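What the Towel Was For

Yufang had been told to bring one plate of food and she had brought snacks. She put the purple towel down first, then stood looking at it as though it belonged to someone else.

The flat on Pellon Street was her cousin's. She'd had the spare room since July and paid 200 a fortnight for it, which covered the power and half a shelf in the fridge. Her cousin was at Drerkgate until five, doing stocktake, and the parcel had to be at the post shop before it shut.

It was for her grandmother, who was in hospital in another city and had asked for nothing. She had asked for nothing three times on the phone. Yufang knew how that worked. You sent a towel, because the hospital ones were thin, and you put something sweet in the folds so that it wasn't only a towel.

She had kept the red Haidilao bag from a birthday dinner. It stood against the wall with its white handles up. The plate of food could wait. Her neighbour's lunch was at six and would start late anyway.

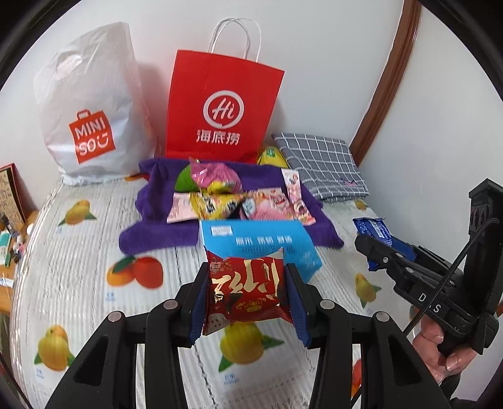 The trouble was the order of things. If the sweets went in last, her grandmother would find them at once and give them to the nurses. If they went in first, she might not find them for a week. Yufang wanted them found on about the second day, when the visitors thinned out.

She tried the yellow packet near the middle. She tried the green one at the back. The red one she moved from one side to the other and then put down again, because her mother had always said red went in last, and her mother had never given a reason for that or for anything else to do with packing.

When Yufang was nine they had moved house with everything in towels. Bowls in towels, the clock in a towel, her father's radio in two. At the other end her mother unwrapped it all on the kitchen floor and there was a lolly in every one. Yufang had eaten them sitting on the step while the men carried the bed in. She had thought they came with the house.

She rang home and put the phone on speaker. She said she was packing and asked how many sweets was too many for a woman of eighty-one.
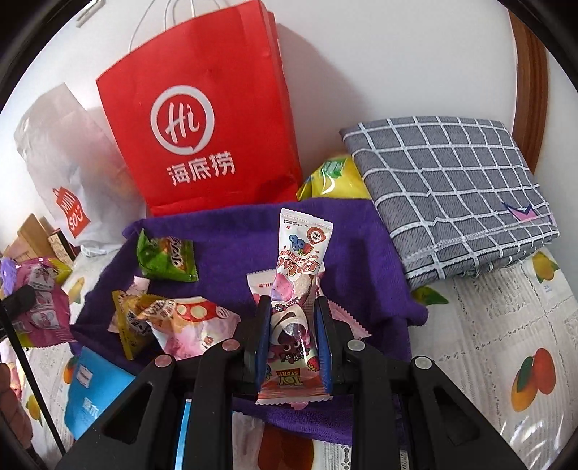
There was no such number, Rongrong Xiao said down the line, and she should stop fussing and use the corners. The corners were what a person felt first when they picked up a towel. And had she put a note in? Not a card, a note. Cards got stood up on the locker and everyone read them.

Yufang said she hadn't.

"Then write one," her mother said. "Put the ward on it. It's 102 now, they moved her."

Yufang found a pen that worked and wrote the number on the back of her hand, then looked for paper. It was twenty to five. She wrote that the weather was fine and that she was eating properly. She folded the note small and pushed it into a corner of the towel, and went to find the tape.

14 comments | 38 shares

More short fiction
The Jeter Road Bus
Salt for Amparo
Two Keys to the Boatshed
What Dorin Left in the Shed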